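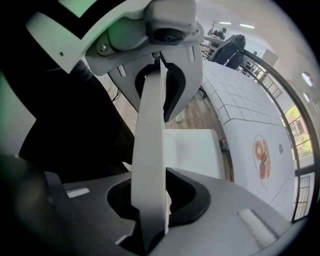
Pratside opens its new office floor in Stustetine

Posted 11/11/2022

So I finally got to see the second floor at Pratside this week! If you live anywhere near the Stustetine end of town you'll know the building, and you'll know it has had paper over the windows for what felt like forever. Well, the paper is down, people are working up there, and I spent a very happy morning poking around with a coffee in my hand.

The first thing I noticed was the floor. It's planks all over, in a light, warm brown, and after the scratchy blue carpet that used to be there (I rented a corner of it for one long winter, and I still remember the static shocks) it makes the place feel a lot friendlier. There's a big white table too, the kind you can spread your stuff out on without bumping elbows with your neighbor. I want one for my own dining room, though I'd never get it up the stairs.

The old wall by the windows is gone and there's a glass partition instead, so the daylight gets a lot further in than it used to. My worry was noise. Glass looks lovely, but it can make every phone call bounce around, and a few people I talked to felt the same. The manager told me they plan to look at softer panels in February once everyone has settled in. Until then I'd bring headphones if you need to concentrate.
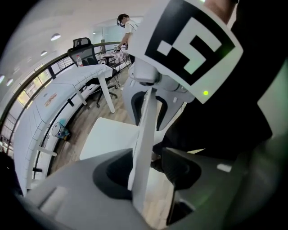
Headphones on, with the new glass partition behind.

Now for the practical bits. The renovation covered 14 rooms in total, counting the kitchen and the two tiny phone rooms by the elevator. A regular desk is $200 a month, and that gets you in until 6 in the evening. If you want later hours you have to ask for a key card at the front desk, and there's a waiting list for those already. The kitchen wasn't quite finished when I was there - no shelves yet, and the mugs were living in a cardboard box - but the sink works and the Volto coffee corner downstairs is open all morning anyway.

Parking is the same as ever, I'm sorry to say. The lot behind the building fills up early, so try the side street or take the 496 bus, which stops right across from the main door. I took the bus and was very smug about it until it started raining on the way home.

If you'd like to look around before signing up for anything, you can stop by the front desk any weekday morning and somebody will walk you up. Ask to see the far end of the floor while you're at it. It's a little quieter down there, and I thought it had the nicer view of the park.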